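Regeln für das Aufnehmen mit Handgreifern, zweite Fassung

31. Oktober 2019

Im Juni habe ich hier eine Liste mit Regeln veröffentlicht, nach denen wir bei Kondness Bewegungen mit handgeführten Greifern aufnehmen. Seitdem sind einige Regeln weggefallen, andere dazugekommen, und bei zweien habe ich meine Meinung geändert. Weil die alte Liste immer noch verlinkt wird, schreibe ich die neue vollständig auf. Wer die alte ausgedruckt hat, kann sie wegwerfen.

Zur Einordnung: Wir nehmen in normalen Wohnungen auf, mit zwei Greifern, einem in jeder Hand. Die Aufgaben sind einfach, etwa eine Kiste packen, Wäsche sortieren oder einen Tisch abräumen. Aus der ersten Reihe sind 269 Durchgänge übrig geblieben, die wir an Votance weitergegeben haben. Alles Folgende bezieht sich auf solche Aufnahmen. Für Werkstätten oder Küchen mit heißem Herd reicht die Liste nicht aus.

Zuerst die Vorbereitung. Vor jedem Durchgang werden beide Greifer viermal ganz geöffnet und ganz geschlossen. Dabei sieht man, ob die Finger gleichmäßig laufen und ob ein Polster sich löst. Die Schrauben an den Gelenken werden vor der ersten Aufnahme des Tages geprüft und nach der Mittagspause noch einmal. In der ersten Fassung stand nur »regelmäßig prüfen«. Das hat jeder anders verstanden.

Kabel gehören so geführt, dass sie beim Drehen des Handgelenks nicht zwischen die Finger geraten können. Eine feste Vorgabe, auf welcher Seite das Kabel liegt, gibt es nicht mehr. Linkshänder kamen mit der alten Vorgabe schlecht zurecht.

Der Raum bleibt, wie er ist. Wir räumen nichts weg, nur damit der Hintergrund ruhiger wird. Ausgenommen sind Dokumente, Medikamente, Bildschirme und Fotos von Personen, die vorher aus dem Sichtfeld müssen. Dafür ist die Person zuständig, die aufnimmt, und sie fragt vorher bei den Bewohnern nach.

Weiche Unterlagen wie Betten und Sofas waren in der ersten Fassung ausgeschlossen. Das war eine der beiden Regeln, bei denen ich falsch lag. Ich hatte befürchtet, dass Kisten darauf zu stark verrutschen. Menschen packen aber nun einmal auf dem Bett, und ein Datensatz, in dem jede Kiste auf einer Tischplatte steht, hilft später wenig. Betten sind also erlaubt, auch mit dicker Decke. Vorher glatt gestrichen wird nichts.

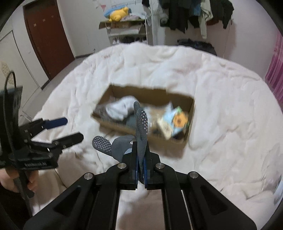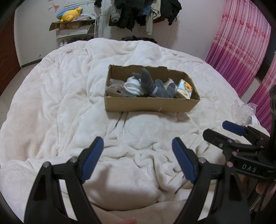
Beim Greifen selbst gilt: ein Gegenstand pro Griff. Socken, Tücher und andere Textilien werden mit den Polstern gefasst und nicht mit der Fingerspitze aufgespießt oder geschoben. Wenn ein Griff misslingt, wird er wiederholt und bleibt in der Aufnahme. Fehlgriffe herauszuschneiden ist verboten. Oleksandra Kovalchuk hat mich im Sommer davon überzeugt, das war die zweite geänderte Regel. Ihr Argument war, dass man aus einer Aufnahme ohne Fehlgriffe nicht lernen kann, wie man sich nach einem verhält. Dem habe ich nichts entgegenzusetzen.

Finger bleiben am Handgriff. Wer merkt, dass er mit der freien Fingerkuppe nachhelfen will, bricht ab und beginnt den Durchgang neu. Diese Regel wird am häufigsten verletzt, gerade bei Folienverpackungen, die sich schlecht fassen lassen. Ein Durchgang, bei dem die Hand den Gegenstand berührt hat, wird als ungültig markiert, auch wenn der Rest sauber ist.

Zur Geschwindigkeit: so langsam, wie man es ohne Verkrampfen kann. Bei schnellen Schwenks verwischt das Bild, und unscharfe Aufnahmen lassen sich hinterher nicht reparieren. Eine Obergrenze in Zentimetern pro Sekunde haben wir ausprobiert und wieder gestrichen. Niemand hielt sich daran, und messen ließ sie sich beim Arbeiten auch nicht.

Der nicht benutzte Greifer bleibt möglichst im Blickfeld des anderen. Er darf ruhen, soll aber nicht abgelegt werden. Wird er doch abgelegt, endet der Durchgang.

Nach jedem Durchgang werden drei Dinge notiert: die Aufgabe, die Unterlage und ob es einen Abbruch gab. Mehr nicht. Die alte Fassung verlangte einen Bogen mit Angaben zu Licht, Wandfarbe und Raumgröße. Er wurde nach kurzer Zeit nur noch halb ausgefüllt, und halb ausgefüllte Bögen sind schlechter zu gebrauchen als kurze vollständige.

Pausen stehen jetzt ebenfalls in der Liste. Nach höchstens zwei Stunden Aufnahme ist Schluss, auch wenn noch Gegenstände übrig sind. Die Greifer wiegen nicht viel, aber die Unterarme merken es trotzdem.

Offen ist noch, wie wir mit durchsichtigen Verpackungen umgehen. Bei Venckus werden sie als eigene Klasse geführt, bei Gristov zählen sie zum Inhalt. Ich neige zur ersten Lösung, habe aber zu wenig Durchgänge damit, um es festzulegen. Bis dahin gilt: im Notizfeld »Folie« eintragen und weitermachen.

Wer nach anderen Regeln arbeitet, kann sie mir gern schicken, auch unfertig.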